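Chapter 4
Wood as a Working Material

In this chapter
4.1 Where wood comes from in the tree
4.2 Reading the grain
4.3 Water and movement
4.4 Solid wood and manufactured boards
4.5 Grading and buying
4.6 Surface finishes

Key terms
annual ring, cathedral figure, earlywood, equilibrium moisture content, flat-sawn, hardwood, heartwood, latewood, medullary ray, quarter-sawn, sapwood, softwood, veneer

Before you begin

You should have finished Chapter 3, on measuring and marking out. Section 4.3 uses percentages, and the worked problem in it calls for one division and one multiplication. A calculator is allowed. You will also need a hand lens and three or four offcuts of different woods, which your instructor will supply.

Introduction

In November the heating came on in a small furniture shop called Mekeck, and over the next weeks the drawers of a tall chest began to rattle in their openings. The chest had been built in the summer by Ingvar Þrastardóttir, who had fitted each drawer so closely that it slid in with a slow push of air. The drawers had been correct when they left the bench. The wood had since given up some of its water to the dry indoor air, and each drawer side had become a little narrower. The following summer the drawers fitted closely again.

Steel does not behave this way, and neither does glass. Both change size when they are heated or cooled, but the change is small and is the same in every direction. Wood changes size mainly with moisture, and it changes by different amounts along its length, across its width and through its thickness. A person who builds with wood has to know which direction is which before making the first cut.

This chapter explains how wood is formed, how to read its surface and how to predict what a board will do when the air around it changes. Chapter 5 applies this to joints.

4.1 Where wood comes from in the tree

A tree trunk grows outward. Just under the bark is a thin layer of living cells called the cambium. During the growing season the cambium divides, making new bark on its outer side and new wood on its inner side. The wood made early in the season has large cells with thin walls and is called earlywood. The wood made later has smaller cells with thicker walls and is called latewood. One band of earlywood and one band of latewood together make an annual ring.

In a climate with a marked cold or dry season the rings are easy to see on the end of a log. In places where the weather changes little through the year, a tree may form rings that are hard to separate, or no clear rings at all. For this reason ring counts are more reliable for some regions than for others.

The outer part of the trunk carries water up from the roots. This is the sapwood. As the tree gets older, the inner rings stop carrying water and fill with other substances, which often darken them. This inner part is the heartwood. Heartwood usually resists decay better than sapwood, though the difference depends on the species. Sapwood of any species should be treated as perishable if it is used outdoors.

The words hardwood and softwood cause some confusion. They refer to the kind of tree and say little about how hard the wood is. Hardwoods come from broad-leaved trees such as oak, maple and birch. Softwoods come mostly from cone-bearing trees such as pine, spruce and fir. Balsa, which can be dented with a fingernail, is a hardwood. Yew is a softwood and is harder than many hardwoods.

4.2 Reading the grain

Most wood cells are long, narrow tubes lying in the direction of the trunk. The direction in which they lie is called the grain. When a board is planed, the blade passes through these tubes and through the annual rings, and the pattern left on the surface is called the figure. In everyday speech people use the word grain for both. This book keeps the two apart where it matters and follows everyday speech where it does not.

The figure on a board depends on how the log was sawn. If the saw passes at a tangent to the rings, the board is flat-sawn, and its face shows wide curves, ripples and nested arches. Arches of this kind are called cathedral figure. If the saw passes at right angles to the rings, the board is quarter-sawn, and its face shows narrow, nearly straight lines. Flat-sawn boards waste less of the log and are cheaper. Quarter-sawn boards stay flatter and move less across their width.

Figure 4.1 Wood-grain patterns on light-colored tabletops
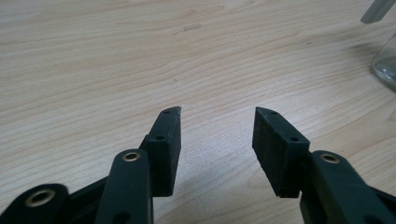
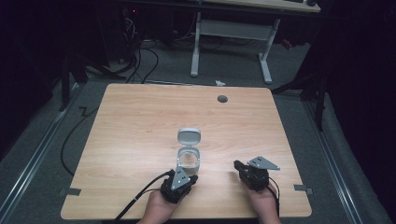 A surface figure by itself does not show what lies beneath it. The same pattern may be found on a solid board, on a thin veneer glued to another material, or on a printed sheet made to resemble wood. To tell them apart, look at an edge and an end. On a solid board, the lines on the face carry on over the end and meet the curves of the annual rings. On a veneered board the lines stop at the edge, and the strip covering the edge has a figure of its own. On a printed surface the same pattern repeats if the sheet is long enough.

Quarter-sawn oak has one more feature worth knowing. Sheets of cells called medullary rays run from the center of the trunk toward the bark. In most species they are too fine to notice. In oak they are large, and when the saw passes along them they show as pale, shiny flecks across the face. Buyers pay extra for this fleck. Early in their training, students sometimes mistake it for damage and try to sand it out.

Grain direction also affects how a board is worked. If the fibers rise toward the surface in the direction the plane is moving, the blade cuts them cleanly. If they dip away, the blade gets under them and lifts them, and the surface tears. The usual test is to look at the edge of the board, find which way the fibers slope, and plane uphill. Where the slope reverses partway along, take a thin cut with a sharp blade and accept that the work will be slow.

4.3 Water and movement

A living tree holds a great deal of water. Some of it lies free in the hollow cells, and some is held in the cell walls. When a log is sawn and stacked to dry, the free water leaves first. This makes the wood lighter but hardly changes its size. Only when the cell walls begin to give up water does the wood shrink.

Drying continues until the wood is in balance with the air. The amount of water it then holds is its equilibrium moisture content. If the air becomes damper, the wood takes up water and swells. If the air becomes drier, it shrinks again. Varnish and paint slow this exchange but do not stop it.

Moisture content is given as a percentage of the dry weight of the wood:

moisture content = (wet weight − dry weight) ÷ dry weight × 100

Worked problem

A sample of spruce weighs 104 grams when it is cut from a board. It is dried in an oven until its weight no longer changes, and it then weighs 100 grams. Find its moisture content when it was cut.

The weight of water lost is 104 − 100 = 4 grams. Dividing by the dry weight gives 4 ÷ 100 = 0.04. Multiplying by 100 gives a moisture content of 4 percent, which is low for furniture stock. A board this dry will swell in most homes.

Notice that the division is by the dry weight. Dividing by the wet weight is the most common mistake in this kind of problem. With very wet wood it leads to a large error, as the water in a fresh log can weigh more than the wood itself.

Movement is greatest in the direction that follows the rings, less in the direction that crosses them, and very small along the grain. Consider a flat-sawn tabletop 500 millimeters wide. If its width changes by 1 percent between the damp and dry seasons, the edge-to-edge measurement changes by 5 millimeters. Screwed tightly to a rigid frame, such a top may split. The same top held with slotted fittings can spread and draw in without harm.

4.4 Solid wood and manufactured boards

Manufactured boards were developed partly to get around this movement. Plywood is made by gluing thin sheets together with the grain of each sheet at right angles to the next. Each sheet holds back its neighbors, and the finished panel moves very little in either direction. Particleboard and fiberboard are made from chips or fibers pressed together with glue. They have no grain direction and stay flat in dry rooms, but many types swell and weaken if water gets into an unsealed edge.

The choice depends on the job. The Triltik workshop, whose cabinets are studied in Chapter 9, uses solid ash for legs and rails, where strength along the grain is needed, and birch plywood for backs and drawer bottoms. Its workers cut the plywood panels to fill their grooves closely. When a solid panel is used in the same place, they leave a gap at each side for it to swell into.

Activity 4A: Watching a board move

Cut a strip 40 millimeters long, measured along the grain, from the end of a wide softwood board. Leave the strip the full width of the board. Mark a pencil line across it from edge to edge and measure the line as closely as you can. Seal the strip in a plastic bag with a damp cloth for one week, keeping the cloth from touching the wood. Measure the line again. Then leave the strip in a warm, dry room for a second week and take a third measurement. Record all three in your notebook, along with the short measurement along the grain, and work out the percentage change in each direction.

Keep the strip. It will be used again in Section 4.6, where half of it is varnished and the test is repeated.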